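Subject: Re: [gristorel-dev] Pose filter defaults for the toilet lid task

> With the new Cliltano filter we kept 239 demos and dropped 11.
> I'd like to make it the default before the May release.

I'm not convinced. A low drop count tells me the filter is permissive – it says very little about pose quality. What was the residual on the ones you kept?

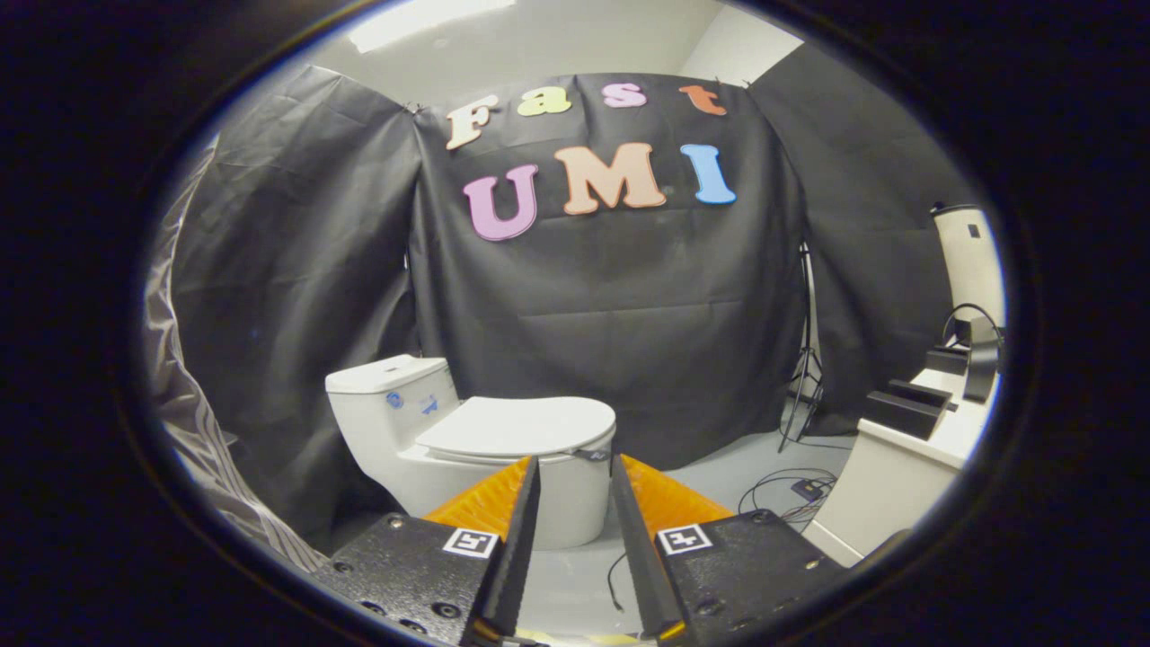 My bigger worry is the backdrop. Black cloth, even with the foam letters across the top, gives the tracker few features, and I'd expect drift whenever the fingers get close to the lid. The finger markers give us gripper width and do nothing for camera pose.

Please rerun with the threshold at 17 and post the logs. Until then I'd leave the default alone.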